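Folding on the bed vs. folding on a table

ditte_t
Posts: 1746
I switched to folding T-shirts on the bed and I love it! So much room to spread everything out, and my back is happier too. Anyone else?

hedegaard_h
Posts: 2303
Table, always. A mattress gives when you press down, so the creases go in crooked. I tried the bed for all of May and went right back.

ditte_t
Mine's pretty firm, and I pull the sheet tight first. Makes a huge difference!

NannaTh
Posts: 2406
Bed team here! Hold the hem at both corners, give it a little tug, then bring it up toward the collar. Even soft old tees behave (mostly).

hedegaard_h
Hem first? I start with the sleeves. With the hem first they stick out every time.

NannaTh
Then tuck them in after, it takes 2 seconds :) Green sheet, blue tee:
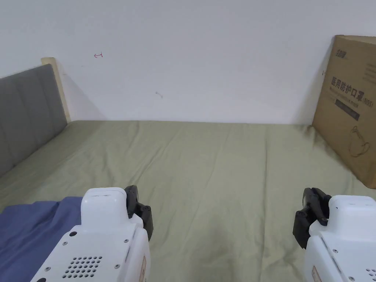
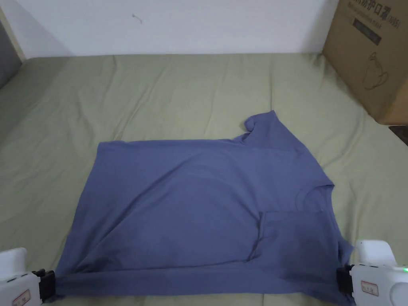 ghizlane
Do you smooth the shirt with your hands before the first fold, or only pull on the hem?

NannaTh
Hands first, from the collar down, and then the hem. If the cotton is really wrinkly I do both sides before I fold anything.

hedegaard_h
Still a table person, but I'll try the tug on my next load.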